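Macedo Community Workshop
Minutes of the monthly members' meeting
14 June 2024, main room

Present: Halldóra Hedegaard (chair), Zhiqiang Shen (minutes), and 14 members who signed the sheet by the door.

1. Minutes of the May meeting
Approved with one correction. The grinder was returned to Sorier for a new switch, and the May minutes had it going to Mekutton.

2. Money
The balance at the end of May was $328 after the rent was paid. Halldóra said the electric bill had not come in yet. Members who still owe for lumber from the shared rack should settle up before the next meeting. The offer from Cidness of a used dust collector at $300 was discussed. Several members wanted to see it run first. Zhiqiang will arrange a visit and report back. No vote was taken.

3. Floor repairs
The patch by the back door has lifted again. Mekutton has been asked for a price on redoing the whole strip. Until then the hand truck is to go in and out by the side door.

4. Shared bins and hand tools
This took up most of the meeting. Halldóra said that bins are being put back on the shelf with things still in them, and the next person either has to sort them out or works around them. Scrapers are the main problem. The rack by the sink is meant to hold all of them and has been half empty since May.

It was asked whether the bins could be given lids. The general feeling was that lids would make it easier to forget what was inside, and the idea was dropped.

There was some discussion of rags. One member would like to go over to paper towels only. Others said cloth is better for wiping down blades and costs less. Cloth stays. Used cloths go in the can under the sink and are not to be left in bins or on the bench.

The large gray bin was talked about separately. Its floor is scuffed and scratched, and a member asked if it should be replaced. Agreed that it is good enough for shop use and that marks on the floor of it do not matter. Loose dirt does, and whoever uses the bin is to brush it out and wipe it.

Agreed:
Bins are emptied before they go back on the shelf.
Scrapers hang on the rack by the sink, handle up, if they have a hole for it.
Small items with no obvious home go in the tray on the windowsill. The tray is cleared at each monthly meeting.

Zhiqiang will type up the rules and post a copy over the sink.

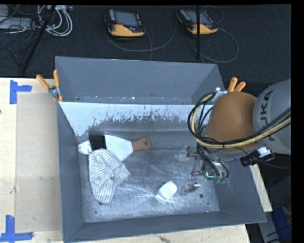 Item 4: large gray bin with striped cloth, scraper and small items in it.

5. Open evening
Moved back 2 weeks at the request of the building office. Halldóra will change the notice on the front door. Anyone willing to run a bench should tell her which one. The sharpening bench and the small lathe are already taken.

6. Other business
The key to the paint cabinet is missing. Please check coat pockets.
A member asked for better light over the long bench. Held over to the next meeting.

Meeting closed. Minutes taken by Zhiqiang Shen.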